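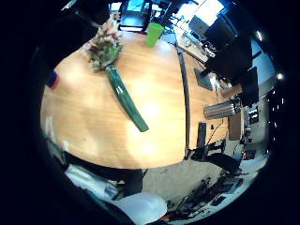
Fig. 1. Wrapped bouquet on the worktable, with green cup.

HOSP 466: Flowers and the Reception Table
Week 8 handout – Receiving and conditioning
Instructor: Leidy Yupanqui
Lab lead: Duván Ccori

Read before Thursday. The lab portion starts promptly, and the flowers do not care where you parked.

1. Where we left off

Last week we covered ordering: stem lists, substitutions, and the art of reading an invoice from Prurnico without crying. This week the flowers have arrived and somebody has put them down on a table. Most of what goes wrong with an event bouquet goes wrong between that moment and the first bucket, so we are spending a full session on it.

2. The bouquet lying down

Look at Fig. 1. Pale pink, white and cream flowers, green leaves, a little yellow, stems in dark green cellophane. For your notes, call this a soft mixed hand-tie palette. Clients call it "something simple" and then send eleven reference photos.

Laying a bouquet on its side is fine for a few minutes. Past that, two things start to happen. The blossoms underneath take the weight of the ones on top, and soft petals bruise in a way that shows up nicely the next morning. Meanwhile the stems go without a drink. Cut stems pull in air, and air in a stem behaves like a cork.

If you must lay one down, let the heads hang just past the edge of a shelf or rest them on crumpled tissue. Keep them out of foot traffic. Alžběta Gajdoš will tell you about the Sketitz banquet if you ask, and possibly if you don't.

3. Cellophane

It shines and it sells. It also holds moisture against the stems and hides whatever is going on down there. Tight wrapping is for travel. Once the bouquet has reached you, the wrapping comes off, even if it is pretty and even if you paid extra for it.

Exception: presentation bouquets being handed over within 30 minutes. Leave the wrapping on, check the base for drips, and carry a towel. Stage managers remember drips.

4. Cups are not vases

Every work surface grows a cup. A bright plastic cup like the lime-green one in Fig. 1 may be good for any number of things, but a full-length bouquet is not one of them. Tall stems in a light cup make a lever, and you will be mopping. Use a bucket with some weight to it, filled to a third.

5. Procedure for lab

Clear the table first. Phones and cables go somewhere else; you will be working with water.
Unwrap from the bottom up.
Strip any leaf that would sit below the waterline.
Recut at an angle, one inch, with a clean knife. Scissors crush.
Straight into the bucket. "Straight" means now.
Label with your name and the time.

Teams are on the sheet by the door. Yaneth Usuga has the knives and would like all of them back.

6. For next week

Read the Bedoya packet, pages on hydration only. The chapter on color theory is long and rather pleased with itself, so save it for HOSP 579.

Write half a page on one bouquet you have received or bought: how it was wrapped, how long it lasted, and what you would now do differently. "It died" is a result but needs supporting detail. Hand in to Nayeli Escobar.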